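How to Write an Object Essay About the Things Someone Left You

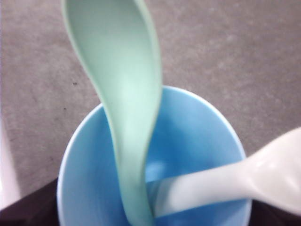
Photo: Fuvlow

An object essay is one of the friendliest ways into writing about a person you miss. You pick a thing they owned, you stay with it for a few pages, and the person starts walking in through the side door. I love this form! I've written five of them now and I still get excited opening a drawer.

What you need: a notebook, a kitchen timer, and one object. If the object is gone, your memory of it will do fine.

Step 1. Choose something small.
Skip the wedding ring for your first try. The big items arrive with their speeches already written. Go for the tape measure, the bus pass, the jar of mixed screws. My first essay was about my aunt's ice scraper, which she kept in the car all year, even through August (she lived two hours from the nearest real snow).

Step 2. Write the plain facts.
Set the timer and put down only what you could tell a stranger over the phone. Weight, color, smell, where it's chipped. No feelings yet. If you get stuck, pick the thing up with your eyes closed and keep going.

Step 3. Find the hands.
How did they hold it? Did they slam it, fold it, lose it every November and blame the dog? One gesture is worth a page of adjectives, so chase this one hard. I once wrote three drafts before I remembered my aunt tapping that scraper on her boot, and the whole essay opened up from there.

Step 4. Pick one day.
"She always" and "he used to" are lovely for a paragraph and then everything goes foggy. Choose a single afternoon and tell it start to finish, with the weather and what was for lunch. If you honestly can't recall lunch, say so on the page. Readers like that.

Step 5. Let yourself in.
Where is the object now? Do you use it? Are you a little mad at it? This is usually where the crying happens, so have a glass of water handy and take a walk if you need one.

Step 6. Cut to 1000 words.
My drafts run long and yours probably will too. Start by crossing out the first paragraph, which is nearly always throat-clearing, and see whether the second one can open the piece. Then read it out loud and mark every spot where you speed up. Those spots can usually go.

Leave the draft alone for a week before you show it to family. They'll remember the object differently, maybe even the color, and you may want a second page just for their versions. My cousin swears the scraper was red.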